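Plidis bench cell

The Plidis bench cell is a two-armed robotic workcell used for dish handling and transfer work. It was assembled at the Grodton site of Leclerc, where it remains in service, and its maintenance schedule was written by Francine Chan with later revisions by Dwight Thibodeau. The cell is built to table height so that one technician can reach every part of it from the floor. 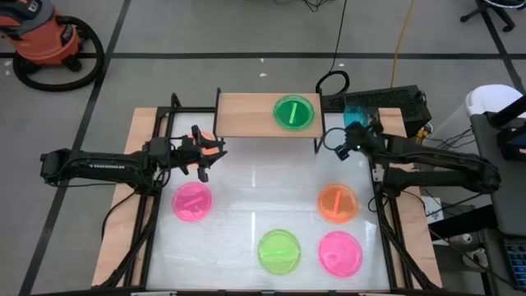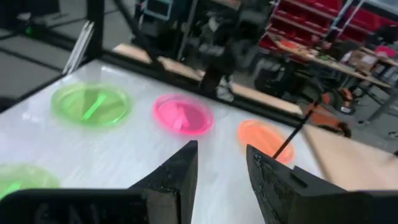
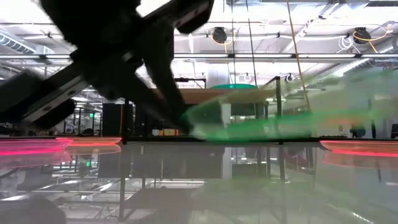
The Plidis cell at Grodton, with coloured dishes in use during handling work.

Construction

The cell stands on a light wooden table with a white work surface set into the middle. Two black aluminium extrusion frames run from front to back along the sides of the surface and carry the arms, which face inward over a shared working area. Diagonal struts brace the frames at the front corners. A raised wooden shelf on thin legs spans the rear centre and gives the arms a second working height.

Each arm ends in a parallel gripper with two fingers. The fingers are treated as consumable parts and are replaced as a pair, even where only one shows wear. Spare pairs are held in the Grodton stores under the project name Pumico, which was the working title of the cell before it entered regular use.

Setting up

Setting up begins with the frames. Both are squared to the table, the corner brackets are tightened in stages, and the level is checked at the front and rear of each side. The original procedure called for a single check at the centre of each frame. This was changed in the second revision, after Sheldon Charbonneau found that a frame could read level at its midpoint while the shoulder mounting leaned slightly inward.

The arms are then bolted down and their cables dressed. Cables are left with enough slack for full wrist rotation and are secured behind each joint, never across it. A loop that hangs too low may drag over the dishes on the surface, and one that is too short will pull at the connector when the arm reaches for the far corner. The technician moves each arm by hand through its range, with the power off, before the first powered movement is allowed.

Alignment between the arms is established with a touch-off routine. Each gripper is brought to the same marked point on the work surface and the readings are stored. The routine is repeated on the shelf. If the stored heights differ by more than 2 mm from the previous set, the shelf legs are inspected before the new values are accepted.

Dishes and trial runs

Trial runs are made with translucent coloured dishes, some holding a stick of similar colour. The set was selected by Dede Opoku, who wanted objects that were light, easily replaced and awkward enough to reveal a poor grip. A thin rim lifted at the wrong angle tends to turn between the fingers, and a stick inside the dish will slide if the wrist tips early.

A full acceptance run consists of 88 transfers at reduced speed. The run is halted at any dropped dish and begun again from the first transfer once the cause has been recorded. Runs at working speed follow only after a complete reduced-speed run.

Routine care

The work surface is wiped down with a soft cloth at the start of each shift. Abrasive pads are not permitted on it. The surface is glossy and reflects the overhead lighting, and scratches alter the reflections in the camera views enough to disturb the detection of dish rims. Min-kyu Moon, who maintained the vision software, kept a reference view of the clean surface for comparison.

Gripper fingers are examined every 7 days for rounding at the tips and for cracks near the mounting screws. Camera mountings are checked at the same time, as a loose mounting produces errors that may be mistaken for drift in the arm. Joint fasteners are marked with a paint line across the head and the housing, so that any movement can be seen without a tool.

Repairs

The longest recorded stoppage was caused by a worn cable in the right arm. The fault appeared only when the wrist was raised towards the rear of the cell, and the arm passed its static tests repeatedly before the cable was removed and its insulation found to be split. The record for this repair, entry 179 in the cell log, is still used at Grodton in the training of new technicians.

After any repair to an arm, both arms are realigned, including the one that was not disturbed. Finger replacement is exempt from this rule, although the touch-off routine must still be carried out for the gripper concerned. Work on the shoulder joint requires a second person to support the arm while the bolts are withdrawn. Completed repairs are signed off in the log by the technician and by the person who ran the acceptance transfers.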